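She has run the toy library in Wikville for 2 winters now, out of the old ticket office across from the Sokavska bakery, and she pours the coffee before I've even found a chair. There are 864 toys on the shelves at last check, she tells me, and 87 families signed up to borrow them, quite a few driving in from Prarnomton when the roads are decent (which in February is asking a lot).

"People come in for a puzzle and stay an hour," she says, laughing. "I've stopped fighting it. I just put out more chairs."

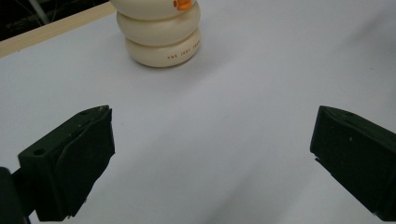
How long can a family keep a toy?

"Three weeks, and then I start calling, very sweetly. If a child is really in love with something I'll let it go another three, as long as there isn't a waiting list."

She grew up in a house with four brothers and one box of blocks, and she still talks about that box the way other people talk about a first car. Her grandmother kept it by the stove and charged the children a chore before they could open it. The library charges 68 dollars a year, and she'll take chores instead of that too, mostly sorting and wiping down.

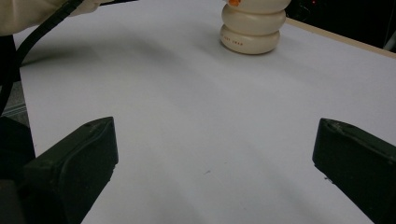
The sorting is the part she loves best, as it happens. She does it after closing with the radio on, and she'll find a sock in the train set, or a note to the next child, and those she keeps in a drawer.

"I had one that said 'the red one goes fastest,'" she tells me, getting up to refill my cup. "So I taped it inside the lid, and it's still there."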